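How to Do a Quarterly Review of Your Goals in One Evening

Many people write goals in January and then do not open the notebook again. I did this for several years. Now I do a short review every three months, and I want to explain the method step by step, so you can try it with your own list. You need one evening, your calendar, a pen and some paper. If you keep your list on the computer, please print it for this evening.

Step 1. Collect what you wrote

Put all your goals in one place. Mine were in a notebook from Wirnton, in two emails to myself and on the back of a receipt. Copy them by hand on a new page, also the ones you are ashamed of. Do not improve the wording yet. If you wrote "be better with money," copy exactly this.

Step 2. Give every goal a number or an ending

A goal without an ending cannot be reviewed. Change "save more" to "put 300 dollars in the savings account before the end of July." Change "read more" to "finish the course book from Skesumham, 385 pages." When you can't find any number or any ending, mark the goal with a question mark and leave it for step 4.

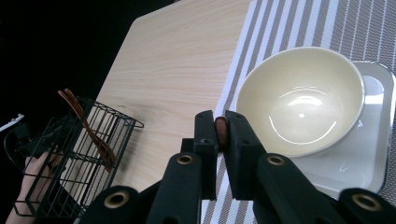 A small brown object held between two black fingertips.

Step 3. Look in the calendar before you judge

This is the step where I made the most mistakes. I used to decide from memory if a goal was going well, and my memory is more strict than the facts. Go through the last three months week by week and write next to each goal the dates when you did something for it. One word is enough: "called," "paid," "ran." Some goals will have no date at all. Leave the space white and continue.

My colleague Bujar Shehu does this part with his wife, each reading the calendar of the other. I tried it with my sister and we argued, so I do it alone.

Step 4. Sort into three groups

Keep: there are dates, and you still want it.
Change: you want it, but the size or the time was wrong.
Drop: you do not want it any more, or you wanted it for somebody else.

The goals with a question mark usually go to Change or Drop. Last year I dropped "learn the Petkov method" after carrying it through four reviews. I felt lighter the same evening. 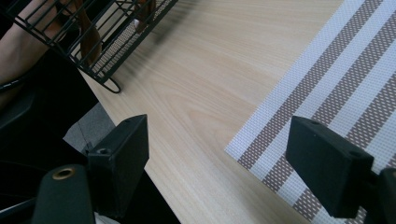

Choose the place for the review before you choose the hour. I tried the sofa, the bed and a café in Lullitz, and in all three I finished with only half of the page done. A table is better, and it should have free space for the calendar and the goal page side by side. Light bare wood like this one, with a striped placemat on the right side, is good enough, and you can put your cup on the mat. Leave the phone in another room. I begin at 7 in the evening, after dinner, and I stop at 9 even if one group is not ready.

Step 5. Write the next action

For each goal in Keep and Change, write one action that takes less than an hour. "Ask the bank for the form" is an action. "Fix the pension" is a goal again. Put the action in the calendar with a time.

Step 6. Set the next review

Before you close the notebook, write the evening of the next review in the calendar. Keep the old page too, and clip it behind the new one. You will need it in step 1 next time.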